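Open Days Should Show the Slow Parts

By Úna Horgan

Institutions that invite the public to see their robots face a choice about honesty. The open day held by Dratix on 18 October 2021 made that choice well, and other organizations should consider following it.

The firm admitted 300 visitors in groups of 28. Each group was taken to a working station and left there for 32 minutes. No music was played and no film was shown. The task was the handling of ordinary laboratory items by a pair of arms, and staff spoke only when they were asked a question. Several visitors in my group had plainly expected something faster.

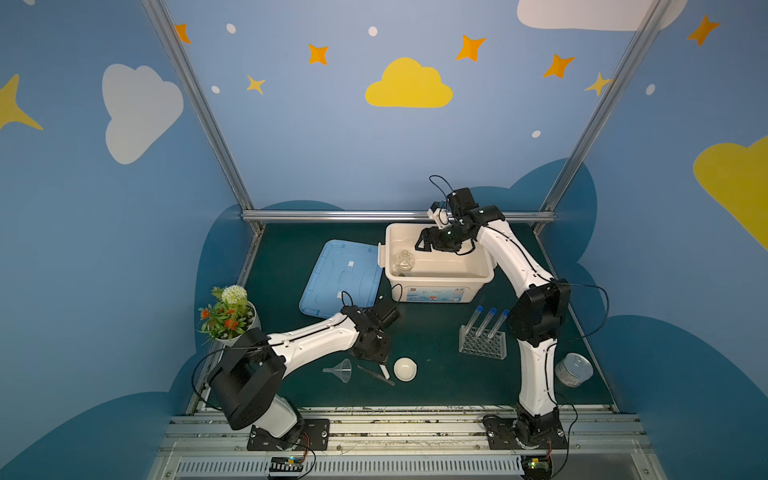
It is my view that this slowness was the most useful part of the visit. Public opinion about automation is formed largely by short, edited films in which every grasp succeeds. A person who has stood beside a machine for half an hour is better placed to judge what it may one day do in a clinic or a school laboratory, and what it should not yet be asked to do.

There are fair objections. Leif Holmgren, who arranged the program, told us that two earlier partners had declined to take part for fear of looking unprepared. That fear is understandable — funding often depends on a good impression. Public trust, however, is also an asset, and it is poorly served by a display that has been rehearsed until nothing can go wrong.

I would ask for one improvement. Visitors should receive a short written record of the day's attempts, including those that failed. Dratix has scheduled a second open day for April, and such a record could be ready by then.

Comments

kuster_reader: My son got bored after ten minutes. I could have stayed all day.

P. Lind: Agree about the written record. Would they publish it online as well?

Contact the editors | © 2021 | Back to top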